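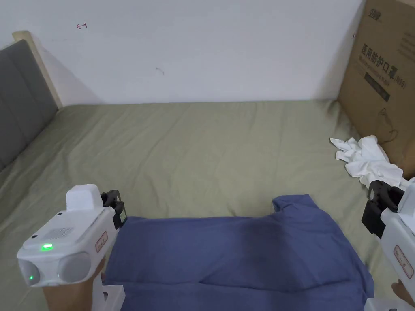

Search this site Enter keywords Advanced search

3.2 Collection of bimanual garment demonstrations

Demonstrations were gathered in May in furnished bedrooms, using a pair of hand-held grippers and a head-mounted camera. No arm was present during recording. The operator holds one gripper in each hand and works on the garment directly, and the recorded jaw trajectories are later retargeted to the two-arm Saludo platform used in Section 5.

Each episode begins with one garment spread on the bed. Figure 2 shows a view from the head camera with a blue garment between the two grippers. The jaws point inward over the sheet, and the right-hand device is only partly inside the field of view. Partial visibility of this kind is common in our data. We kept such episodes, as the policy also receives the pose of each gripper from its own tracking and does not depend on the head view to locate the jaws.

Figure 2. Head-camera view during collection. A white cloth and a cardboard box remain on the bed to the right of the target garment.

Objects other than the target were left on the bed in all rooms. In an earlier set, recorded on a bare table, the segmentation module learned to treat any fabric as the target and failed once a second cloth was introduced. The operator was therefore told to leave unrelated items where they lay and not to straighten the sheet between episodes. Sheet creases produce edges that resemble garment folds in the depth channel – we return to this in Section 6.1.

Three operators recorded 700 episodes across 16 rooms. Episodes were rejected if tracking was lost on either gripper for longer than 2 seconds, or if the garment left the bed. After rejection and the removal of near-duplicates, 297 episodes were retained for training. Most rejections came from tracking loss against plain walls, where the visual odometry had few features to hold.

Labelling was done by Matilde Gouveia and checked by Čestmír Krajčí. Labels mark the first contact of each jaw with the fabric, the closing of the jaw and the release. Where the two labellers disagreed on the colour boundary between garment and sheet, the frame was excluded from the segmentation loss but kept for the trajectory loss.

Related items
Wendau: a tracking module for hand-held grippers
Clodorano cloth benchmark, revised splits
Depth artefacts on creased bedding
Stuvuvska: retargeting for two-arm platforms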